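Small white things, and the bin they go in

I own a box of parts from a shelving unit I no longer own. The shelving unit was called the Provine, it stood in the hallway of my old place in Virnthorpe, and it went to the curb in March with one leg shorter than the others. The parts stayed with me, naturally. Four of them are on the table now, and I've been looking at them on and off since breakfast.

They're little white cylinders with a ridge near one end. Caps, pegs, plugs, whatever you like to call them. The instructions for the Provine called them "part 5," and after that the instructions lost interest. You'd think a thing that came in its own sealed bag would rate a sentence.

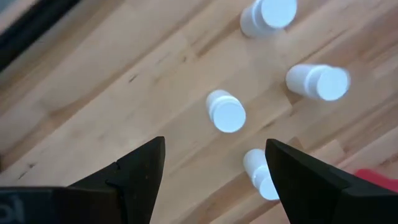

Do you need to keep the spare bits that come with flat-pack furniture?

Keep them for as long as you have the furniture, in a bag with its name written on it, and let them go when it goes.

I know this. I've known it for years. I could embroider it on a pillow. What I do instead is tip every leftover into one big jar, on the theory that someday a stranger will come to my door in urgent need of a dowel.

The jar was full by the time I moved, so I got a second jar. Then I got a cookie tin for the things that wouldn't go through the neck of the jars. Somewhere in there is an Allen key for a bed I sold to a man in a van. I hope he's sleeping well.

So this week I decided to sort the lot. I read a long article first, which is how I put off most things, and the writer claimed she had gone through 3000 loose household items in one winter and come out calmer. She used a spreadsheet. I used the table. My method was to put things down on the wood, look at them until I felt something, and move them to one side or the other. Screws I felt fine about. Picture hooks, warmly. The felt pads for chair legs have lost all their stick, so those were easy, and there was a satisfying little heap of them in the trash before lunch.

The white ones are harder. They look important. They look like the kind of thing that holds up a shelf with your grandmother's plates on it, and if you throw it out, the plates will know. I tried one in the leg of the desk lamp. I tried one in the back of the Mühlbauer cabinet, which does have holes, but they're bigger, and it fell in, and then I had to lie on the floor with a butter knife to get it out again. I don't recommend that to anyone over forty, or anyone with a cat.

The other half of the plan was the bin. I wanted something see-through, so I'd quit opening lids to find out what I had, and the only color left in the size I wanted was pink. Very pink. I carried it home on the bus like a prize from a fair. It's translucent more than transparent, so what you get through the side is a general idea of a thing and no details. I was annoyed for a day, and then I noticed I prefer my clutter that way. A general idea is plenty.

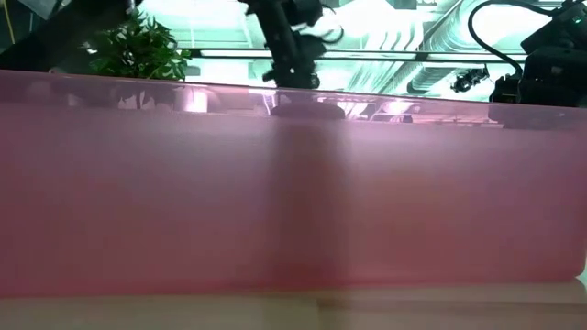 The pink bin, from table height.

It's far too big for what's going in it, of course. The two jars and the tin would rattle around in there with room left for a ham. I had a divider from Zisolitz that was meant to fix this, but it was cut for a deeper bin and it sticks up out of the top like a fin. I may trim it. I may also put it in the bin, lying down, and call it contents.

The white cylinders are going in too, in an envelope marked "part 5." I'll give them until I've unpacked the last carton from the move, and then I'll look at them again.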